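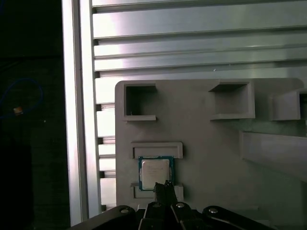
Grey 3D-printed panel in front of horizontal aluminium extrusion, with an upright post to the left.

Walley 4-series extrusion starter kit: long-term review

Supplied by: Bermúdez
Price paid: £204 including delivery
Tested by: Florin Pop

I bought the Walley kit in May to replace a welded steel bench frame that had gone out of square. The kit is sold as a general-purpose set of slotted aluminium profile with brackets, T-nuts and end caps, and the buyer decides what to make of it. Mine became a bench frame with a rear upright section for hanging small tools. It has been in daily use since June.

Contents and packing

Profile comes pre-cut in three lengths, the longest being 795 mm. I checked every piece against a steel rule and a machinist's square before assembly. Lengths were within half a millimetre, which is acceptable for bolted work. Squareness of the cut ends was less consistent. Two of the 795 mm pieces were visibly out and had to be faced on the mill before they would butt up cleanly. Anyone without a mill could use a disc sander and a decent fence, or hide the bad ends at the bottom where the feet go.

The anodising is thin. It marks if a T-nut is dragged along the slot under load, and swarf stuck in the groove will do the same. Blow the slots out first.

The instruction sheet is a single folded page with one exploded drawing. It gives no torque figures. I settled on 4 Nm for the M5 screws after stripping one nut at a higher setting.

Assembly

The frame took an afternoon. Drop-in nuts are supplied for most of the joints and slide-in nuts for the rest, and the two bags are not labelled. Sort them before you start. If a slide-in nut is forgotten, the joint has to come apart again, and I did this twice on the rear section.

The cast corner brackets have locating tabs that fit the slot. They are a good fit on the face with the maker's mark and a loose fit on the other. Xolani Hendricks, who has the same kit, files the tabs off altogether and aligns by clamp. I left mine on and had no trouble keeping the frame square to within a millimetre across the diagonals.

Rigidity

With corner brackets only, the frame racks noticeably from side to side. Adding a plate at each rear corner cured most of it. The plates are not in the kit and cost £22 for a set from Bermúdez. They ought to be included.

Under a bench vice and ordinary filing there is no movement I can detect. Heavy sawing across the short axis still produces a slight shake. For comparison, the Trorkex kit I used previously was stiffer out of the box, but its slot is an odd width and accepts only its own nuts.

Long-term notes

I went round every screw at one month and found several loose, all on the slide-in nuts. Medium threadlock was applied and none has moved since. The plastic end caps fall out. A spot of silicone holds them.

The slots collect fine dust, particularly on horizontal members. Bruvunier sells a snap-in cover strip which fits the Walley slot well enough, although it has to be cut slightly over length as it shrinks back.

Verdict

Sound profile, reasonable price, poor paperwork. Budget for the corner plates and a spare bag of drop-in nuts. I would buy it again for a bench or a shelf unit. For a machine base I would go up a size.

Reviewed 24th December. Corner plate price checked the same day.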